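Welcome, and thank you for clicking through to the page that most people skip! We are Skorkadcombe Kitchen School, a small cooking school for adults on the upper floor of an old feed store in Plivska, and we have been teaching people to get supper on the table for long enough that some of our first students now send us their grown children.

## How we got started

The school began with a soup class. It was meant to run for one winter, in a borrowed church kitchen with two burners that lit and one that sulked, and people kept asking what was coming in spring. So we taught a bread class, and then a class on what to do with a whole chicken, and by the following April we were looking for a room of our own. The feed store had good light, terrible plumbing and 1,530 square feet of floor that smelled of oats (on a damp morning it still does, a little, and we've grown fond of it).

We did much of the painting ourselves and left the pipes to people who knew better. When it came to the counters we went back and forth for weeks, and finally chose something that could take flour, beet juice and a great many elbows.

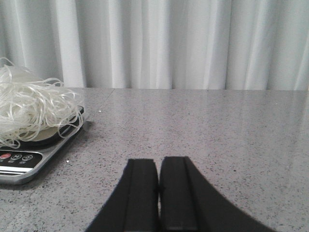 *Gray speckled counter, white curtain.*

## What we teach

Our classes are for home cooks. You don't need to know how to hold a knife properly, and you certainly don't need to own a good one. We have 76 recipes in the school binder, and every one of them has been cooked by beginners, argued over, and rewritten at least once when a step confused somebody. The lentil recipe has been rewritten so often that we've stopped putting a version number on it.

Evening classes start at 6:30 and run until the dishes are done. The most popular is still Weeknight Suppers, a six-week course that covers beans, eggs, roasted vegetables, one good pot of rice and the sort of sauce that rescues everything else.

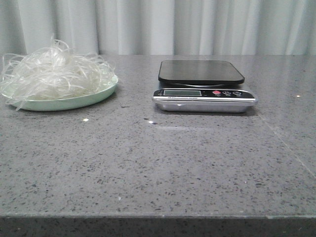
We also run a Saturday-style long class once a month, mostly for bakers, with a proper break in the middle for coffee and whatever came out of the oven first. If you have only ever baked from a box, please come anyway. Plenty of our regulars started there, and a few go back to the box now and then with no shame at all.

Everybody sits down to eat together at the end. We feel strongly about this! A class where you pack your dinner into a tub and hurry off to the parking lot always seemed a bit sad to us, and some of the best cooking advice gets passed along over second helpings.

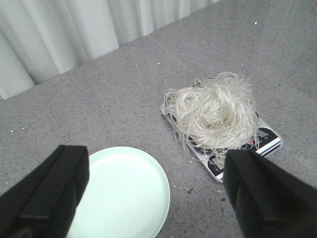 ## Our friends and neighbors

Most of our vegetables come from Yusof Farm, just outside town, and our flour comes from the Skostora mill, where they are very patient about our small orders. Between them they have kept our pantry full through two floods and one very long road closure.

Each fall we hold a community supper, and the money goes into a fund that pays class fees for anyone who can't manage them. Last year it raised $1,000. To ask for a place through the fund, just mention it when you sign up.

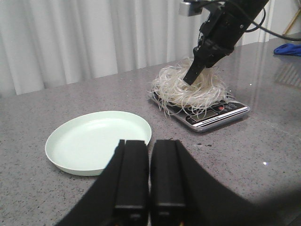
*The counter and its pleated curtain.*

## Come and see us

New courses are listed at the start of each season, and visitors are welcome to stop by before an evening class for a look around. The stairs are on the left side of the building, past the old loading dock. If the door sticks, push it near the bottom.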